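NOTES – Tristindale residents' evening, 20 March 2018
Una's talk: getting on top of the utility room
(thanks to Úna Carroll for the projector, say it FIRST this time)

1. Start
Say hello, fire exits, tea is at the back. Ask who has a cupboard they don't open. Wait for hands. Don't tell the paint story, ran over in November because of it.

2. Why trays
Bottles on a bare shelf = rings, drips, the one at the back from the last house. Tray instead. Shallow one, raised rim, plain colour so you see the muck. Lift the lot out, wipe, lift the lot back. Pass round the Kostimix one, get it BACK.

Tray on top of the machine is fine while you sort. Not for keeping. It'll creep on the spin. Both hands flat when you set it down, get it square before you fill it. Mine overhung at one side for weeks and I kept catching it with my hip. 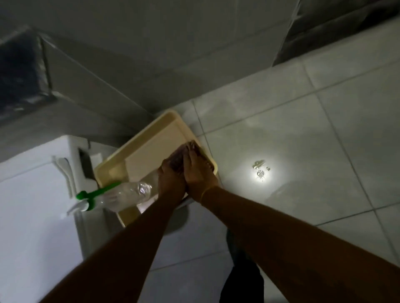 3. Spray bottles
Clear ones only, so you can tell when they want filling. The green-topped sort are easy to spot. Lay down if nearly empty, stand up if full, triggers leak. Label them!! Masking tape will do. Never mix leftovers, say this twise.
Someone will ask about vinegar. Answer: not on stone, otherwise fine. Move on.

4. What it cost me
Laso trays, 2 of them. 300 ml bottles off the market. Read out prices from the reciept, it's in my coat.

5. Finish
Homework: one shelf, not the whole room. Raffle. Keys back to Ó Flaithearta's, number 31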